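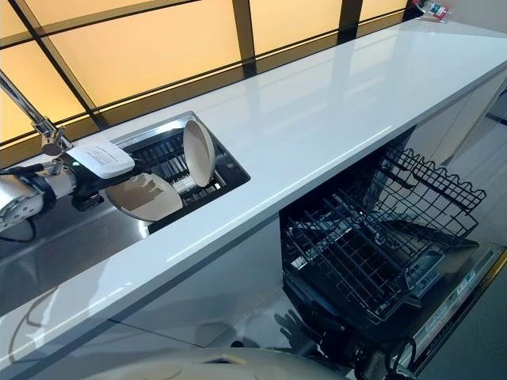

Skeltville Kitchen Fair, second visit

I went back to the kitchen fair in Skeltville on January 19, 2024, mostly because my sister is redoing her place and wanted somebody to look at counters who wouldn't be charmed by them. I had been in November and came home with a tote bag full of brochures and no opinion. This time I left the tote bag in the car.

Parking was $14, which they don't mention on the ticket. Coat check was extra. The line for coffee ran past the faucet people and around the corner, so a good many of us learned more than we wanted to about faucets.

The Kuipers hall is the one everyone talks about, so I started there. Their big idea this year is the glowing wall: large panels lit from behind in a pale orange, with dark uprights between them and a shiny white counter running in front. It looks good. It would also look good in a hotel bar. At home you would have a toaster there, and a roll of paper towels, and the mail. A counter with that much gloss doubles everything you put on it, and I doubt my sister wants to see her mail twice.

I asked Yeison Inga, who was looking after that side of the hall, how the surface holds up to a dragged cast iron pan. He said it was "very forgiving." I asked if I could drag one. He said they didn't have one. Fair enough, but bring one next time.

The sink I liked better than I expected. Stainless, plain rectangle, slim chrome faucet, and a black rack with close slots that sits down inside it, so the plates stand up in the sink and drip where they should. My own rack takes up half the counter and leaves a puddle, so I can see the point. What I can't see is where you wash the big pot while the rack is in there. You lift it out, presumably, with plates in it, and put it on the counter. Then you have a rack on the counter.

The dishwasher is close by, along the same counter, and I'll give them that. So many of these show kitchens put it across the room from the sink. The rack is black wire, with rows of tines, and it pulls out over the open door the way they all do. With the door down it takes up a lot of floor. Try getting past it with a toddler and a bag of groceries. The cabinet front below the counter is brushed steel, and if you have kids I wish you luck with the fingerprints.

Over at Vullutell it was drawers, drawers, drawers. Soft close, softer close. Keabetswe Modise gave the 2 o'clock talk on storage and she was the best thing on the program, dry and quick, and willing to say that most people need fewer corner units and fewer gadgets. She lost me a little when she got to the $800 spice pullout.

Skatberg had lamps. I don't remember the lamps.

Lunch was a cheese sandwich for $18. It was almost warm.

Would I go again? If somebody else drove. I told my sister to get the plain sink and a matte counter, and to leave the wall alone. She has asked me to send her the Kuipers brochure anyway.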